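Workshop notebook, Prileck club bench
25/03/2023

Got in before everybody else and had the bench to myself for a bit, so I'm writing this up while it's fresh and before the snacks come out. If you were away, read the whole thing, please, because the sorting task has changed and so has the way we log it.

First the dull stuff. Minow (the laptop, for the new people, not the desktop with the sticky space bar) now has all of our recordings on it, and there's a second copy on the silver drive in the top drawer. I cleared out the old practice runs from before we moved the rail. They were no good to us anyway, the arms sat in different spots and everything trained on them reached a good hand's width short. Remember the week when it kept politely closing on thin air? That was why! I still feel silly about it.

On to the sorting. We said at the last meeting that we'd do spoons in one tray and forks in the other for the Hinance round, and I was all set to do that, but then I reread the rules. They don't actually ask for a full sort. What they ask is that any utensil on the table ends up in a tray without anything getting knocked over, and a sort counts as a bonus. So my vote is that we get the plain pick and drop working nicely and then worry about which piece goes where. Mixed trays are fine for practice. I know some of you will groan at that (you've made your feelings known on the whiteboard) but I'd rather turn up with a simple thing that works.

Both arms on, trays side by side in the middle, left arm doing the picking. I drove and kept notes at the same time, so excuse the handwriting in the paper book.
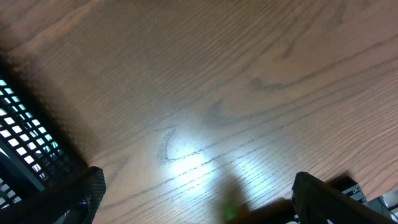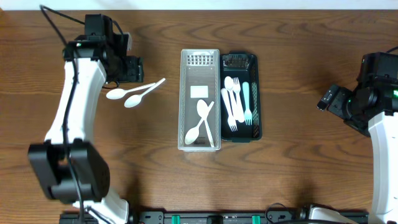

I'd planned on 64 demonstrations for this batch. I got 13 done that I'd be happy to keep, then my wrists gave up and I had to go and shake them out in the hallway like a swimmer. Driving these things for a long stretch is tiring in a way that's hard to explain to anybody who hasn't tried it. You tense up your whole shoulder over a plastic spoon! So new rule, and I mean it for the rest of you as well: swap drivers every ten minutes or so, even if you're on a roll.

Stuff I noticed while driving, in no order at all:

Spoons are harder than forks. I did not expect that. The bowl makes them rock when a finger touches the edge, and then the handle swings off and you're chasing it. Going for the handle near the middle is much better than going for the neck. If you come in too low, the fingertips rub on the table and you can hear it, a sort of zipping sound, and you should back off right away and start over.

Two pieces lying close together are a pain. My first instinct was to nudge them apart with the side of the gripper, and it does work, but then the recordings are full of nudging and I don't think we want the model learning that as step one. Pick whichever one has more room on both sides. If neither of them does, stop and reset the table by hand. I went back and forth on this and I'm still not sure, so argue with me about it.

Dropping height matters a lot more than I thought. Let go too high and the piece bounces onto the rim and sits there like a seesaw. I've been going down until I get nervous and then opening. Somebody should measure what "nervous" is in real units, I didn't have a ruler handy.

The wrist view and the glossy table are still not friends. Depending on where the lights are, there's a big blown-out patch right where you'd like to see a white handle. We talked about this in early March and then did nothing. Options I've come up with: turn off the overhead row by the door, put down a matte placemat, or turn the exposure down and live with a darker picture. I like the placemat best but we'd have to redo whatever we've recorded on bare wood, and I can hear the complaining already. The exposure change is free, so I'm going to try that one first and save a few clips for comparison.

About the logging. I've made a new sheet and it's much shorter than the old one, you'll be glad to hear. It has 4 columns: run, driver, what got picked, and keep or toss. Nothing else. The old sheet had a box for "mood of robot" which was very funny in the fall but has to go. Fill it in after every run, please, and don't save it up for the end, because I tried that today and had to toss 3 perfectly decent runs when I couldn't remember which was which. Very annoying, and all my own fault.

I also had a go at writing the paragraph for our team page. So far it says we're the Stamatopoulos team, we like teaching two arms to clear a table, and we need a better name for the project than "the spoon thing." Suggestions on the whiteboard. Clean ones this time, parents read that page.

Things I didn't get to: the hand-off from one arm to the other, checking the spare power supply, and the wobble in the shoulder joint that somebody wrote up with three exclamation marks and no other information. Which shoulder? Which arm? Write it down, folks!

For next session, whoever is in first, start Minow, open the folder with today's runs and play a couple back before you touch anything, just so you get a feel for the speed I was going at. Slow and boring is right. Then pick up at run 14 and carry on from there. The log sheet is on the clipboard by the sink, and the pencil is tied to it now, so leave it tied.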